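Bin picking kit review: progress report to the fund
Larkotis grant, second period
10 Jul 2020

Work in this period was on the picking kit supplied by Awwad, which we are reviewing for possible use at the Ultholm and Pokeck sites. The kit is made up of a gripper, a control box and a year's licence for the picking software. We supply the arm and the bins. The review is on schedule and slightly under budget.

Installation took four days. Most of that went on matching the kit's control box to our arm controller. The printed manual covers an older version of the software and two of the menu names no longer match. Awwad sent corrected pages within a week of our asking.

We have now finished the first two test rounds. Round one was 200 picks of single items placed well apart. Round two was 241 picks with several items in the bin, mixing soft toys with hard parts. The plan said 200 for round two as well, but we carried on after a software update so that both versions were covered. Missed picks in round one were few and mostly down to our own settings. Round two was harder. Soft items near a wall caused most of the misses, and the software sometimes went back to the same item several times before trying another.
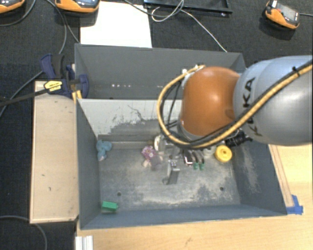

Pokeck asked whether the hose and cable bundle could be run closer to the arm, as their cell has less room at the sides and a loop standing out from the wrist would catch on the guarding. We have put this to Awwad. They offer a shorter hose set at extra cost and will lend us one for the third round. Pokeck also said they would want the software to give up on an item after two tries and move on. That setting exists in the updated version but is switched off as supplied.

Wear on the gripper has been light. One finger was tightened at the end of round two and has not needed attention again. Spare fingers are sold only in packs of 4, which seems more than a small site would use in a year, and we have asked for a price on single ones.

Spending to date covers the kit, the licence and some 100 hours of staff time. Nothing has been drawn from the repairs line. We would like to move part of it to pay for the shorter hose set, should Pokeck decide to keep it after the loan, and need the fund's agreement in writing before we do so.

Still to do: the third round, with fuller bins and the shorter hose; a trial week at Ultholm; and the cost comparison. The final report is due in November.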